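4.2 What people kept on the table

We had expected the thirteen households in Fernville to hide their snacks away in cupboards, and we were happily surprised by how many kept them out in the open – often in whatever box had come to hand. Ingrid Kincaid's diaries from Carroll show much the same habit, and more than 100 entries mention reaching for something while passing the table (Figure 4).

Figure 4. Wrapped snacks in an open cardboard box on a dining table.
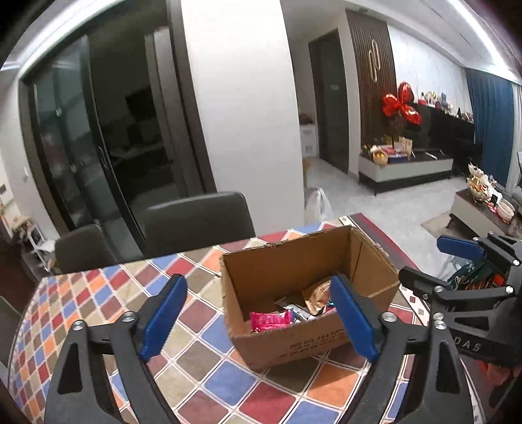 Page last changed: Oct 22, 2018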